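# Household Guidance: Dates, Shelves and the Pantry

Residents of the Lakano buildings are asked to read this page before the October inspection of shared kitchens. It applies equally to private kitchens, and much of it will be familiar to anyone who has kept a pantry for long. The sections on date marks and shelf order have been rewritten. The section on pests is unchanged.

## Reading the date on a package

Packaged food and drink may carry a date in any of several places: on the lid, on the bottom of a can, along the crimped end of a bag, or on the shoulder of a carton. Bottled drinks are sometimes marked on the ring below the cap, where the printing is small and easily missed under kitchen lighting. Turn the container slowly under a lamp before concluding that it has no date.

The order of the figures also varies. Some packages give the year first, as in 2027.07.11, and others give the day or the month first. Where two readings are possible, treat the earlier one as correct and write it out in words on a strip of masking tape.

"Best by" and "best before" refer to quality. A dry product kept sealed in a cool cabinet will often be acceptable after that date, though crackers may be soft and ground spices weak. "Use by" on chilled meat, fish or prepared meals should be followed as printed. Once any package has been opened, the printed date no longer tells the whole story, and the storage directions on the label take over.
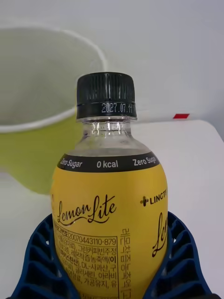 Nhàn Lương wrote to ask whether the opening date should be marked as well, given that most people in a shared kitchen can't tell how long a jar or bottle has been open. It should. Write "opened" and the date on tape, and place the tape on the side of the container, clear of the manufacturer's own printing. Lids get swapped between jars during washing, and a date written on a lid may end up on the wrong food.

## Arranging the shelves

New purchases go to the back and older ones come forward. This is simple to say and often neglected when groceries are put away late in the evening, so it helps to leave a hand's width of free space at the front of each shelf where the older items can be moved first.

- Store heavy items, such as flour, rice and large cans, at or below waist height.
- Keep oils, nuts and whole-grain flours away from the stove. Heat turns them rancid.
- Stand bottles upright. A bottle on its side may leak slowly at the cap, and the sugar residue will attract ants.
- Put onions and potatoes in separate ventilated containers, on different shelves if possible.
- Do not store cleaning products above food, even in a closed cabinet.

Shelves deeper than 12 inches are difficult to manage without a tray or shallow box that can be pulled forward like a drawer. The Prorinley units installed on the upper floors are 17 inches deep, and residents there are encouraged to use trays on every level. Any smooth, washable tray will serve. Cardboard is discouraged because it absorbs spills and gives roaches a place to shelter.

Glass jars are suitable for dried beans, lentils and pasta. Cut the cooking directions from the original bag and tape them to the jar together with the printed date. Do not top up a jar that still holds old product; empty it, wash it, dry it completely and then refill it.

## Clearing a work surface before sorting

Sorting goes faster when everything from one shelf is brought to a single clean table. Wash the surface with warm water and a little dish soap, rinse with a clean cloth, and dry it. White laminate and painted tops show coffee and turmeric stains readily. A paste of baking soda and water, left on the mark for a few minutes and wiped off without scrubbing, will lift most of them. Abrasive powders leave fine scratches that hold dirt afterward.

Where a surface has a seam, wipe along it first and then across. Crumbs pushed over a seam tend to lodge in it. A soft toothbrush is adequate for the remainder, and standing water should never be left on a joint.

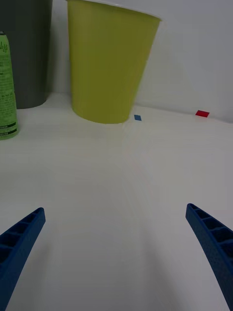
## Sorting, one shelf at a time

Begin with the top shelf, so that dust and crumbs fall onto areas not yet cleaned. Take everything down and group it in the following order:

1. Items to be discarded, including swollen or leaking cans, rusted seams, and any bag with webbing or small holes.
2. Items to be used within the month.
3. Sealed items with a later date.
4. Items with no legible date.

The fourth group causes the most disagreement. Our practice is to look over each item for damage, mark it with the sorting date, and move it to the front for early use. If it is still there at the next sorting, it goes. Residents of the Escobar wing keep a separate basket for this purpose and report that it has reduced the number of duplicate purchases.

Sealed drinks need little attention beyond checking the date and keeping them out of direct sun. Plastic bottles in particular should not be kept on a windowsill or beside a radiator.
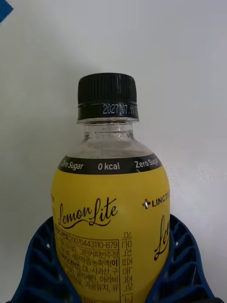 Juices and teas sold unrefrigerated may be kept in the pantry until opened, after which they belong in the refrigerator with the cap closed firmly. Pour into a glass instead of drinking from the bottle if the remainder is to be kept. Any bottle that hisses unexpectedly, smells sour or has a bulging base should be emptied into the sink and rinsed before recycling.

## Moths and weevils

Freeze new flour and cornmeal for four days before shelving it. If insects are found, discard the affected package in a sealed bag and vacuum the shelf corners and peg holes. Wash the shelves with soap and water and let them dry before anything is returned. Bay leaves are often recommended, but they are no substitute for closed containers.

Requests for replacement trays may be left with Ramiro Zabala at the front office before 4 p.m. Please include the shelf depth and the apartment number.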